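Edville Computing Help Desk
Home Workstation Tips: Keeping a Linux Desktop Tidy
Last revised April 8, 2024

The following tips are intended for residents who run a Linux desktop at home, whether on a family computer, a laptop shared between rooms, or a small machine kept near the workshop bench. They assume a standard installation with a graphical desktop and an account that is permitted to use sudo. Commands are shown as they should be typed.

Check free space before anything else

Open a terminal and enter df -h. The line ending in a single slash is the main system partition. If the "Use%" column shows 90 or higher, clear some space before installing updates. An update that runs out of room partway through can leave packages half configured.

To see which folders in the home directory are largest, enter:

du -h --max-depth=1 ~ | sort -h

The largest folders appear at the bottom of the list. Downloads and hidden cache folders are the usual culprits on family machines.

Remove packages that are no longer needed

On Debian, Ubuntu and related systems, sudo apt autoremove removes packages that were installed only to support other software and are no longer required. Read the list before answering yes. If a program in regular use appears there, answer no and mark it as wanted with sudo apt-mark manual followed by the package name. The command sudo apt clean empties the store of downloaded package files.

Limit the system journal

System logs can grow to several gigabytes on a computer that is rarely restarted. To see the present size, enter journalctl --disk-usage. To reduce the archived logs to no more than 200 megabytes, enter:

sudo journalctl --vacuum-size=200M

A permanent limit may be set in /etc/systemd/journald.conf by changing the SystemMaxUse line. Restart the journal service afterward.
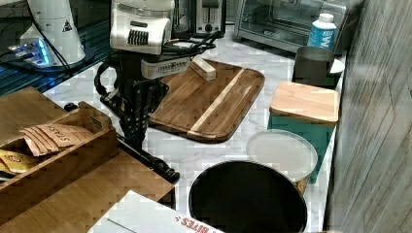
Households that keep the computer on for long periods should check the journal once a month. A log that fills again within a few days usually points to a program repeating the same error, and journalctl -p err -b will list the errors recorded since the last start.

Set a sensible terminal history

The shell remembers a limited number of past commands. Members of the household who return to the same tasks a few times a year will find a longer history useful. Add these lines to the end of the .bashrc file in the home directory:

HISTSIZE=3000
HISTFILESIZE=3000
HISTCONTROL=ignoreboth

The first two lines keep 3,000 commands. The third omits immediate repeats and any command typed with a space in front of it. Open a new terminal for the change to take effect. Press Ctrl+R and type part of a command to search for it.

Use short names for long commands

An alias replaces a long command with a short one. For example:

alias tidy='sudo apt autoremove && sudo apt clean'

Place aliases in a file named .bash_aliases, which Ubuntu reads automatically. Avoid giving an alias the name of an existing command.

Back up before making changes

Copy the home directory to an external drive with rsync. If the drive is mounted at /media/backup, the command is:

rsync -av --dry-run ~/ /media/backup/home/

The --dry-run option lists what would be copied and changes nothing. Repeat the command without it once the list looks correct. The slash after the tilde should be kept. Drives formatted for Windows do not preserve Linux file permissions, so a drive formatted as ext4 is preferred for this purpose.

Further help

The March edition of this page covered printers and scanners and remains available at the Wuvgate branch desk. Printed copies of the present page may be requested at either location.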